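Progress report to the Skostanholm Fund, Apr 27, 2022
Project: Kindumberg, two-armed kitchen handling
Prepared by the Grestside group

Thank you again for your patience over the winter. We owed you news on the training method, and I'm glad to say there is a good deal of it. As you may remember, we wanted to find out whether a policy could learn a long kitchen task in short, overlapping segments and still join them up smoothly. We settled on steamed buns, which are soft and easy to dent. 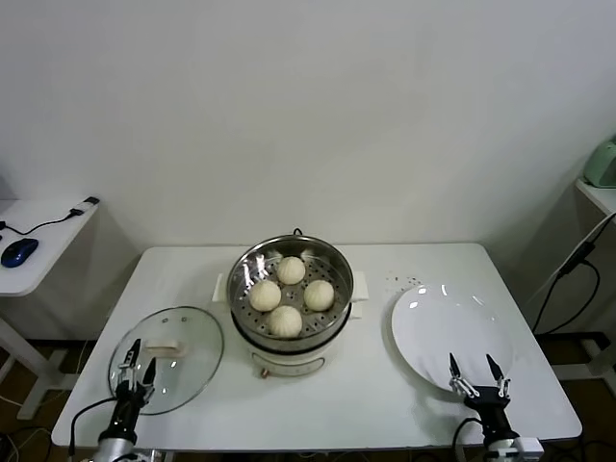
Splitting the task by hand took far longer than we had planned, so we now let the segments fall wherever either gripper opens or closes. That left us with 27 usable segment types, and training on them is much steadier — a great relief to all of us.

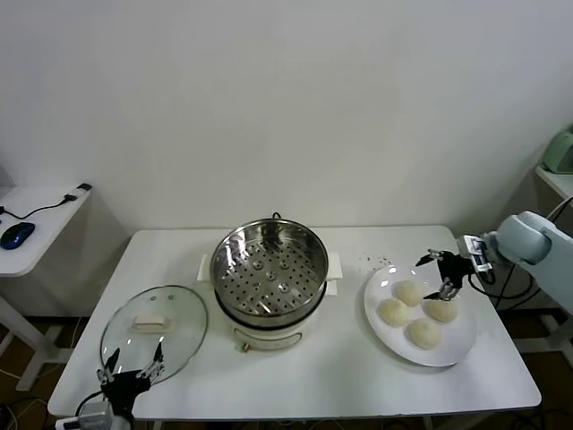 The joins between segments were our biggest worry in the last report. An arm would finish one segment in a posture the next had never met. We now train each segment from a spread of starting postures, including awkward ones such as the right gripper hovering over a plate of four buns while the left has its fingers up against the glass lid. We repeated the comparison on 3 training seeds, and the overlapping version came out ahead in each.

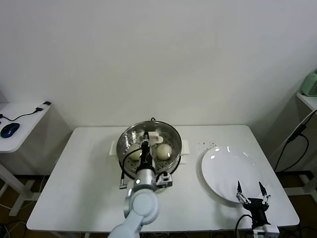

Two problems remain. Grip force is still tuned by hand, and the Darko controller sometimes lags when both arms move together. We would like to spend the time until July on these, within the present budget.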